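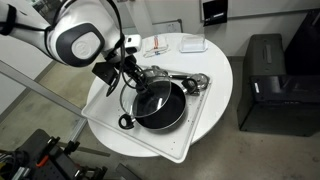
# The Lid Question

A saucepan is an easy thing to put away. It goes in a cupboard, or on a hook, or inside a larger saucepan. Its lid is harder. A glass lid is round, domed, fragile at the edge and fitted with a knob at the one point where another object might usefully rest on it. It will not stack without a spacer and it will not stand without a support. In most kitchens it ends up on its side behind something, and it is usually the lid that gets dropped.

The subject of this article is the small set of hardware that surrounds a covered pan: the lid, the pan, the tray they are carried or drained on, the towel, and the box that receives what is left over. None of it is expensive. Most of it is bought without measurement, and most of the annoyance it causes can be traced to that.

## Glass and rim

The common domestic lid is a disc of tempered glass with a rolled metal band around the circumference. The band protects the edge, where tempered glass is weakest, and gives the lid a consistent seat on the pan. Tempering leaves the outer surfaces in compression and the core in tension. A lid can therefore take a fair knock on its face and fail completely from a small chip at the rim.

The failure is often delayed. A lid is struck against a tap in April and breaks in a cupboard some weeks later. For this reason any lid with a loose band or a visible chip should be thrown out, wrapped in newspaper, whatever the state of the pan it belongs to.

Where the band meets the glass there is a groove, and the groove collects water. Fat follows the water in and hardens there. A dishwasher does not reach it reliably. A soft brush with the bristles cut down to half length does, and takes less than a minute per lid.

The knob is held by a single screw through the glass with a washer on each side. The screw loosens with heating and cooling. Tighten it by hand until the knob stops turning and then go no further; a screw driven hard against glass is a chip waiting to start. Replacement knobs are sold in two or three screw sizes. The Unnithan universal knob comes with a sleeve that takes up the difference, and in our samples it ran true. Its washers are thin and we swapped them for thicker silicone ones.

## Lifting

Most people lift a lid straight up. This drops a ring of condensate on the hob and sends the steam up past the wrist. The better movement is a tilt: raise the side nearest the cook's body last, so that the far edge opens first and the glass acts as a screen. Hold the tilt over the pan for a few seconds. The water on the inside of the glass runs down to the low point and falls back where it came from.

The same applies when the lid goes on. Set one edge of the band on the rim of the pan, then lower the rest. A lid put down flat traps a cushion of air and slides on it, particularly on a pan with a polished rim.

Lids with a side loop in addition to the centre knob are easier to hang and slightly harder to store upright. The loop adds to the overall width, and the width printed on the packaging seldom includes it. Measure across the loop before buying a rack.

## The pan beneath

Non-stick saucepans are less demanding than frying pans because little is scraped against the wall. The coating usually goes first at the rim, where lids land and spoons are tapped. On pans with a bare metal rim this is a smaller problem, as the coating stops short of the contact line. We would choose a bare rim every time for a pan that is going to be used covered.

Handle length is the other figure worth checking. A long handle keeps the hand cool and is good for pouring. It also sets the amount of counter or tray that the pan occupies, and a small pan with a long handle will take up as much length as a casserole. An empty one may tip on a gas support. Of the two pans in the Vureck range, the smaller was stable on four-pronged supports and unsteady on three.

## Trays

A rectangular tray is the most useful piece of equipment in this group and the one most often missing. It defines where wet things go, and it allows a whole set of items to be moved at once when the table is needed.

White plastic is the usual material. It is light and quiet, it does not scratch pan rims, and it shows every crumb, which we count in its favour. The raised edge matters more than the area. An edge of 7 mm will hold the water that comes off a rinsed saucepan and its lid. A lower one will let it over as soon as the tray is lifted at one end. The Jaler tray meets this easily. The Jolum has a handsome profile and a shallower edge, and flexes along its length when carried with a pan at one end.

Trays and round tables are a poor match. A rectangle large enough to take a pan with its handle laid corner to corner will often be too long for a small round top, and its corners will project past the edge. Projecting corners are caught by hips. Check the diagonal of the tray against the diameter of the table. If the diagonal is the larger figure, no placing of the tray will bring all the corners inside the circle, and the only remedies are a smaller tray or a different table.

Load the heaviest item over the middle of the table and let the handle follow the long dimension of the tray. Small round pieces such as strainers can go in the corner beyond the handle, a space that is otherwise wasted. Check that they are not touching the handle when the pan is lifted -- a loop will hook over the end of it given the chance.

## Towels

Cotton, flat-woven, washed at least 4 times before it is trusted with glass. A new towel is finished with a dressing that repels water and leaves lint. The stripes along the end of a traditional tea towel are decorative, but they have a use in a household with more than one towel in service: stripes for glass and pans, plain for hands.

Dry the lid first, while the towel is at its driest. Wipe the inside face, then run a folded edge round the groove under the band. Dry the pan second. Fold the towel and leave it flat only if it is barely damp. Otherwise hang it.

## Boxes

A clear lidded container completes the set. Rectangular ones use shelf space better than round ones and pour worse. Clear plastic turns cloudy with use, and this does no harm unless the surface has become rough, at which point it holds colour and smell and should be retired to the shed for screws.

Keep boxes with their lids on when empty. The usual objection is that they nest better without. So they do, and the lids then migrate to a drawer, where over 17 of them may be found in a kitchen with half that number of boxes. A box kept closed can hold a smell, so it must be fully dry first. Leave it open overnight after washing and close it in the morning.

## Storing the lid

Three arrangements work. A rack fixed inside a cupboard door holds lids vertically by the band and suits glass well, provided the door does not slam. A file sorter, of the kind sold for office paper, does the same job on a shelf at lower cost. The third is to store the lid inverted on its own pan, knob down. This protects the knob and gives a flat top on which a second pan can stand, though the weight then bears on the band and we would limit it to one light pan.

Inverting has a further advantage in that the pair is never separated. It does need a pan deep enough to clear the knob. Measure from the top of the knob to the underside of the band, and compare that with the inside depth of the pan. A cloth between the band and the rim stops rattling and takes up any remaining moisture.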